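Plant by a white wall, will two ceiling lights be enough?

Forum: Home and Workplace > Furniture and Greenery

Oladine wrote:
Hello all, I would like some opinions before I buy anything. We have a workroom with brown wooden furniture along one side and a leafy green plant standing against the white wall. My colleagues want a second plant beside it. I worry about light. On that side we have two round ceiling lights, and I am not sure they give enough for the winter. Also the light blue surface next to it collects every small thing, and I would like to end this habit.

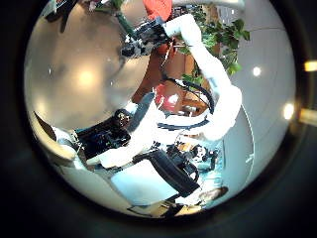
Posted by Oladine | 16 December 2025 | Member | Posts: 90

Budget is around 100 for everything, pot included. I have looked at the Pillivberg plant stand, but it seems to me a little high for this corner. Has someone used it?

Baloyi wrote:
The plant is nice and full, I would leave it in peace. With a second one so near, both will grow to one side and you will be turning pots every week. Spend the money on a good tray for the blue table. I see teal and blue pieces there with white and black ones between them. One tray with a low edge, and at the end of the day all goes in.

Hurnon wrote:
I do not agree with Baloyi about the plant. Two plants in one corner look much better than one, if the second is lower. We have three in our office and I turn them once in a month, it is no big work.
About light: do you know how many lumens the lamps give? Ours are 2000 each and the plants are growing also in December. But please do not judge it by your eyes, a white wall makes every corner look brighter than it is.

Oladine wrote:
Thank you both. I have not found any number on the lamps, I will ask. I add one more picture, the leaves are easier to see in it.

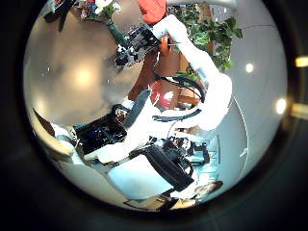 The plant corner, with the two round lights on the wall side

The small blue and white items at the other side are also waiting for a place. So perhaps Baloyi is right that the tray comes first.

Baloyi wrote:
Yes, the tray first! Those leaves are broad, so they will collect dust. Wipe them with a soft cloth and plain water. Please no leaf shine, I have spoiled one plant with it.

Hurnon wrote:
For the dust I agree. For the tray, not so much. A tray is only a smaller mess. Better would be a box with a lid on a shelf, then the table is free.

Baloyi wrote:
A box with a lid is where things go to be forgotten. But each has his own way.

Oladine wrote:
I will try the tray until the end of the month and measure the corner for the stand. If it does not fit I look for a lower one.

Views: 2907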